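Taught by Hand, One Reach at a Time

At Jurnesow, people who have never written a line of code are showing robots how to do small jobs

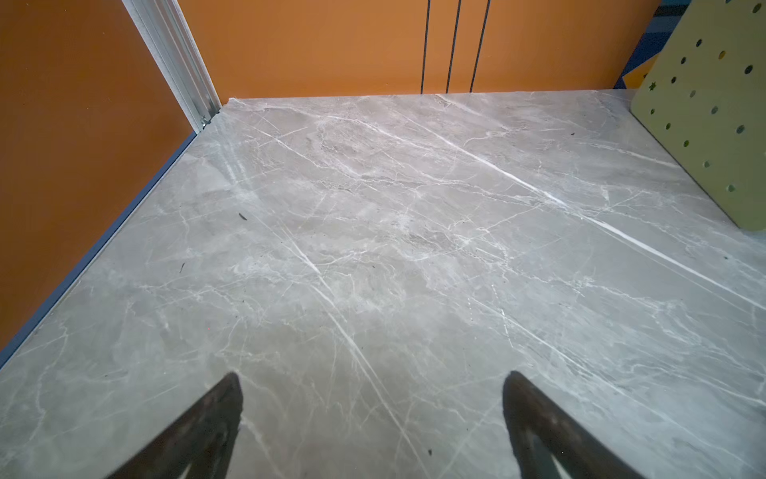

A morning in the orange bay

The work starts with an open gripper. The operator sits on a stool a few steps from the bay, takes hold of two handles that match the robot's two fingers, and squeezes once to check that everything answers. Then she begins: reach, close, lift, set down, open, back away. A press of a foot pedal ends the recording and saves it. She will do this 91 times before lunch.

Jurnesow makes fittings for kitchens and small workshops, and it has used robots for years in the parts of the plant where nothing changes. The newer bays are for the jobs that change all the time, such as sorting returned parts or putting hooks on a pegboard. Writing a program for each of those never paid. Showing the robot does, at least on some days.

The bay has orange walls and a gray floor veined like marble. The color was picked by the people who run the software, who wanted the walls to look nothing like the parts. The floor was picked for the opposite reason. Customers have stone counters, and a robot that has only practiced over plain white tends to get confused by a vein and treat it as the edge of something.

Two ways to show a thing

There are two methods in use, and the operators have strong feelings about both.

The first is to take the arm itself and move it. The motors go slack, the operator grabs the wrist, and the arm follows. It is easy to learn. It is also tiring, and a person's hand keeps getting in front of the camera, so part of each recording has to be thrown out.

The second is remote control, which the plant does with a set of handles called Wurano. The operator moves the handles and the arm copies them. Nothing blocks the view, and a shift of it is easier on the shoulders. What goes missing is touch. With a hand on the arm you feel a part catch on its neighbor. With the handles you have to see it, and new operators push too hard for the first week or so.

Most teams now begin by hand, to work out what the motion should be, and record with the handles once they agree on it. Agreeing takes longer than anyone planned. One operator comes at a hook from the left, another from above, and a robot given an even mix of the two may stop halfway between them. The teams now settle on one approach and write it on a card by the stool.

Counting what is kept

The pegboard job took 1244 recordings, collected over most of April. Of those, 113 were dropped. Some had a bumped wall, some had a part that slid, and in a few the operator had simply started before the arm was ready.

Recordings with a small mistake that gets fixed are kept on purpose. If a hook tips and the operator straightens it, the robot has a chance to learn the straightening too. Early on, the teams saved only their cleanest work, and the robot did well until the first thing went wrong, at which point it had no idea what to do.

Training runs overnight on a system from Skaltis, a contractor across the river. In the morning the robot tries the job by itself while the same operator watches with a hand near the stop button. She notes where it hesitates. Those spots decide what she records that day.

Pay, and what comes next

Operators earn the same rate as machine setters, a point that was argued over for a while. They come from packing and assembly for the most part, and the plant has found that people who did a job with their own hands make better recordings of it.

There are 4 bays running now. The next one will be fitted out at the Wibisono building, where the returned parts come in, and its first task will be drawer runners — long, slippery, and easy to drop. The team there has spent two weeks on the card for the stool and still has two versions of it.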